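Part 3: Sealing the cork (and hanging the first panel)

214 shares | 5 comments

Okay, so if you followed Part 2 your Boddale panels have been lying flat overnight and they've stopped curling at the corners. Good! Now comes my favorite bit, the sealer. I use Pamon matte because the gloss made my hallway look like a bowling alley, but any water-based one will do.

1. Vacuum the panels with the soft brush. Go over them twice, cork dust gets everywhere.

2. Stir the sealer slowly (don't shake it, you'll get bubbles and they dry into little craters). One can covers 140 square feet, so a small hallway leaves you plenty for a second coat.

3. Roll it on thin. Thinner than that. I put my first coat on like cake frosting and it stayed tacky until February.

CAUTION: Windows open, please, and keep the pets out until the smell goes.

4. Wait for it to dry to the touch, then sand very lightly with 100 grit. Two or three passes by hand. Wipe with a damp cloth.

5. Second coat, same as the first, and then leave it alone. Go make dinner.

6. Before you commit to any adhesive, hold a panel up against the wall and step back. Do this in the morning and again at 7 p.m. with the lamps on, the color shifts more than you'd think.

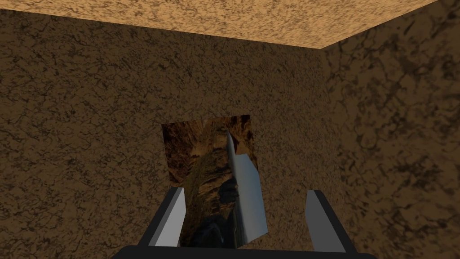
Fig. 5. Held upright against a brown wall.

7. Happy with it? Spread the Hinrichs paste on the wall with a notched trowel, one panel's worth at a time. Press from the middle out and work the air toward the edges. You get ten minutes or so to nudge things straight, so keep your level in your back pocket.

NOTE: If you're mixing cartons, shuffle them first. I had two cartons of Burimier left over from another room and you can still spot where one stopped and the other began (I can, anyway).

8. Clean up squeezed-out paste right away with warm water. Once it sets you'll be picking at it with a fingernail for weeks.

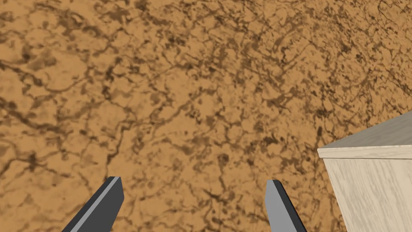

Fig. 6. Dark veins and blotches over tan. Busy patterns like this hide seams well.

9. Leave the wall be for a full day before you lean anything on it. Shelves and hooks go into the studs, never just the cork!

Part 4 is corners and outlets. Get a sharp blade.

Comments (3 of 5 shown)

corkydad: Did step 3 wrong, exactly like you. Is there any fix besides waiting?

tilesandtea: Does the paste work over old wallpaper or do I have to strip it all?

Author reply: Strip it, sorry! I tried going over it once and the whole lot sagged.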